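Chapter 4: Showing Instead of Telling 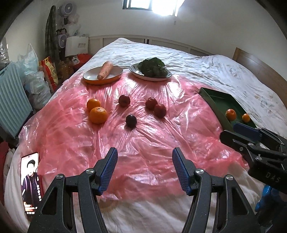
Figure 4.1 Fruit, vegetables and a green tray, with a pair of hand-held grippers.

In this chapter you will:
plan a set of demonstrations for a simple pick-and-place job
learn what a recording holds and what it leaves out
write a task sheet that two people will read the same way
keep a log that your team can still make sense of in a month
decide which recordings to throw away, and defend the decision to people who made them

Before you start, you should have finished the wiring exercises in Chapter 3 and returned the crimping tool.

4.1 The trouble with "put the orange in the tray"

Suppose a friend is standing at your kitchen table and you say, "Put the orange in the tray, would you?" Your friend does it. The whole business takes two seconds and neither of you thinks about it again.

Now try to write it down for a machine. Which orange? In Figure 4.1 there are oranges on the plastic sheet and oranges already in the tray, so "the orange" is off to a poor start. From which side should it be gripped? How hard? How high must it be lifted to clear the raised side of the tray? If another orange is in the way, may it be nudged? And when, exactly, is an orange "in" a tray -- when it is let go, or when it has stopped rolling?

In Chapter 2 you answered questions of this sort by writing rules. The rules worked well on the wooden blocks, which were all one size and had the good manners to stay where they were put. The first Ranlow Sixth Form team to try the same rules on fruit wrote in their report that the program "performed as expected on the cube". They had brought one cube along, in case.

Chapter 4 takes another road. We will do the task ourselves, many times over, holding a gripper in each hand, and record what the gripper sees and how it moves. A learning program will then look for the pattern. The method is called learning from demonstration, and its great attraction is that you already know how to pick up an orange. Its great drawback is that you have never had to do it on purpose.

Key terms
Demonstration: one complete performance of a task, from the agreed start to the agreed finish.
Task sheet: the page that says what the start and finish are.
Scene: the objects, the surface they rest on, and everything behind them that the camera can see.
Reset: putting the scene back, or changing it, between one demonstration and the next.

4.2 The class project

Your project for this part of the book is called Folby. You will work in teams of four to make a two-armed bench robot lay out and clear a small meal: fruit into a tray, vegetables on to plates, and nothing on the floor. The robot stays at school. The grippers do not need to, and a fair share of your recordings should be made elsewhere.

Students tend to resist this last point. A school bench is flat, well lit and wiped down by someone else. But a program trained only on that bench learns the bench along with everything else. It may come to believe that fruit occurs on grey laminate, under strip lights, about a foot from a vice. Move the fruit to a bedspread and it behaves like a tourist without a map.

Look again at the surface in Figure 4.1. The plastic sheet is creased, you can partly see through it, and it throws back bright patches from the light overhead. To you those patches are plainly reflections. To a program they are white shapes with edges, and so is a good deal of what it has been asked to look for. The plum has the opposite problem: it is so dark that it may come out as a hole in the picture with a shine on it. A scene with both in it will teach your program more than a fresh bench and a bowl of matching lemons, though you may not enjoy the first results.

The background matters too, and needs less tidying than you think. Leave the bags by the wall. People who own robots will also own bags.

Do, however, look at what else the camera will take in before you press record. Letters with addresses, photographs of relatives and lit phone screens all end up in the file, and the file ends up on the shared drive. Ask everyone who lives in the place. Get the yes in writing and staple it to the task sheet.

4.3 Writing the task sheet

A task sheet should fit on one side of paper. It has four parts: the objects, the start, the finish, and what counts as a failed attempt. The last is the one that gets left blank, on the grounds that the team does not intend to fail.

The sheet below was written by Natalia Esquivel for the Zapata team in her second year at Ranlow. It is reproduced with her permission, which she gave on the condition that we also print the second version.

Version 1
Objects: fruit, veg, tray.
Start: everything out.
Finish: fruit in tray.
Failed attempt: if it goes wrong.

The team made 194 demonstrations from this sheet over half-term. When they sat down to watch them, they found that Natalia moved the near fruit first and worked outwards. One team-mate moved the largest first. Another used both grippers on every piece, including the plum, with great tenderness. The fourth had put the carrot in the tray each time, and could point to nothing in the sheet that told him not to. All of them had followed the instructions.

Version 2
Objects: oranges, apples, one plum; one carrot and one bunch of greens on plates; one tray with raised sides.
Start: loose fruit on the sheet, none touching the tray. Plates at the far edge. Both grippers open and still.
Finish: all loose fruit resting in the tray and no longer moving. Plates and their contents not touched. Both grippers open and clear of the tray.
Order: nearest to the tray first. Use the gripper on the same side as the fruit.
Failed attempt: any fruit dropped from above the rim, rolled off the sheet, or picked up more than twice. Finish the attempt anyway, then mark it.

You will notice that version 2 is duller. Good task sheets are dull in the way that good railway timetables are dull. You will also notice "finish the attempt anyway". A demonstration in which an apple gets away and is calmly fetched back can be very useful to a program that will be losing apples of its own. One in which the person says a word and stops recording is useful to no one, and the microphone was on.

Try it 4.1
Swap task sheets with another team. Follow theirs to the letter, with as little kindness as you can manage. Write down each point at which you had to guess. Then give the list to its owners and receive yours with dignity.

4.4 How many is enough?

There is no honest single answer, and you should be wary of anyone who offers you 1,000 because it has a nice ring. The number depends on how much your scenes differ, how tidy your demonstrations are and how fussy the task is. For Folby, plan on over 179 usable demonstrations per team. The word to underline is "usable".

Violeta Vergara, who taught the course at Nirnau before it came to Ranlow, had her classes plot the number of demonstrations against the number of successful attempts by the robot. The curve climbs quickly, then flattens, and the flat part arrives sooner when every recording has been made in the same place. One of her teams added 23 recordings from a single new room and gained more than they had from their last whole week at the bench. They were pleased and also rather cross, as it had been a long week.

When planning your own set, change one thing between resets and note what you changed:
where the loose fruit lies
which side the tray is on
the time of day, if there is a window
the surface underneath
the person holding the grippers

A window behind your objects deserves its own line in the log. Daylight can bleach out the part of the picture nearest the glass, and what you recorded at nine in the morning may look like a different room by four. Do not draw the curtains to avoid this. Record some of each.

Whoever holds the grippers should be swapped every half hour. Tired people develop short cuts: they stop opening the fingers fully, or set off for the next piece before the last one has settled. The program copies short cuts very faithfully. It has no way of knowing that you wanted your tea.

4.5 The log

Each demonstration gets one line in the log, written before the next one starts. A line has the file number, the person's initials, what changed since the last reset, and a mark: K for keep, D for discard, Q for query. Queries are settled by the whole team, watching the recording together, at the end of the session.

Do not leave the log until later. The Zapata log for one evening in September reads, in full, "did loads, mostly fine, plum bad". We have tried since to find out in what way the plum was bad. Accounts differ.

Try it 4.2
Open the practice folder for this chapter and watch the first ten recordings with the sound off. Mark each one K, D or Q without talking to your partner. Compare your marks, and for each one you disagree on, find the line of the task sheet that should have settled it. If there is no such line, write it.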